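4. Setting up zones and objects in Talura

Complete section 3 (camera calibration) before you begin. You need the operator role to save changes to the cell file.

4.1 Drawing the zones

1. Open Cell > Zones and select the overhead view.
2. Click each corner of a zone in turn. Double-click the last corner to close the shape.
3. Give the zone a name with no spaces. The planner uses these names in task files.
4. Repeat for the remaining zones, then press Save.

Note: zones are stored in table coordinates. If the table or the overhead camera is moved, run calibration again and check every corner. 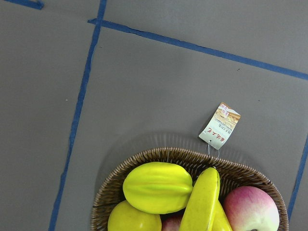 The wrist view is used for the last stage of an approach, after the planner has handed over to the grasp module. It normally shows only part of the cell, so Talura takes the zone from the overhead view and uses the wrist view for the object alone. Blue tape on a grey surface separates well at the default settings. Small attachments need more care: a paper tag on a string, lying outside the rim of the basket it belongs to, can be returned as an object of its own. Set Minimum object area to 200 to filter these out, or add the tag to the ignore list as described in 4.2.

4.2 Adding objects

1. Open Objects > New and choose a class. For fruit, use the class "rigid, curved".
2. Place the object alone in a zone and press Capture.
3. Turn the object by hand and capture again. Talura accepts a model after 17 captures and works best with 39.
4. Check the outline on each capture. Delete any that include part of a neighbouring object.
5. To ignore an item, tick Never grasp before saving.

Caution: keep hands out of the cell while the status bar is green. Press Hold and wait for it to turn amber before you reach in.

4.3 Testing an approach

1. Set Speed limit to 30 per cent.
2. Select the arm, the target object and the end zone.
3. Press Preview. The planned path is drawn over the camera view.
4. If the path is clear, press Step. The arm stops above the target with the gripper pointing down.

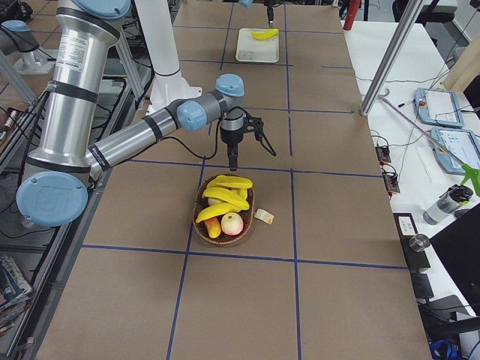

5. Compare the gripper position with the grasp marker on screen. If the two do not line up, press Retract and repeat the wrist calibration in 3.4.
6. Press Step again to close the gripper, then once more to lift.

Note: with two arms in one cell, the planner reserves a zone for the first arm that asks for it. The second arm waits until the zone is released. A zone left reserved after a fault can be cleared under Cell > Reservations.

If Preview reports "no path", check that the end zone is within reach of the selected arm, then lower the approach height and try again.

Section last revised 26th March by Parvathi Varma.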